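Stustura > Projects > Skollidik > Progress reports

Posted in July by the Skollidik project team

Skollidik: where we are with the example collection

Thank you again for your patience over the spring, and for the kind note that came with the last installment from Fondov. It was passed all the way down the hall and back. We are glad to say that the simulated side of the work is now moving at a pace we feel good about, and we want to tell you where your support has gone.

As of this report we have 604 accepted examples in the Skollidik set, each one a complete run of the two-armed robot guided by a person from start to finish. You may remember that we had hoped to begin training sooner, but the early runs were too much alike, and a system that learns from them tends to learn one table and one wall and not a great deal more.

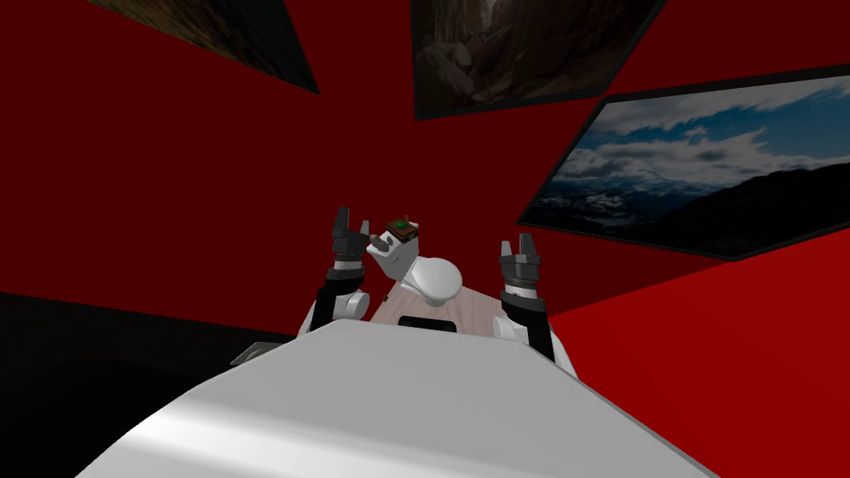

So we went back and spent a good part of the spring on variety. There are now 20 room layouts to draw from, with different wall colors, different things hanging on the walls, and different odds and ends set out within reach of the arms. Our operators work in shifts of three, and they have become wonderfully fussy about quality. If a run feels hurried or clumsy to the person steering it, they flag it themselves and do it over, which has saved our reviewers a great many long afternoons.

Rocks have been the slow part, as we warned you in the proposal. A box has flat sides and is fairly forgiving, but a lumpy stone asks the operator to think about where the fingers will meet it, and a thin slab asks for something different again. We keep the wrist view saved alongside the main view for every run, and the folks at Sarantis, who are handling the training, tell us they lean on it heavily for just these shapes.
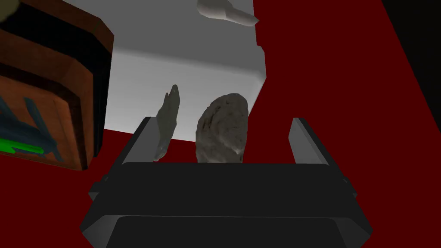

What comes next

We would like to add eight more layouts before the fall and then hand the whole set to Sarantis for a first full training pass. Spending is in line with the plan you approved, and we are not asking for any changes to it.

Contact the Stustura project office | Copyright Stustura | Back to top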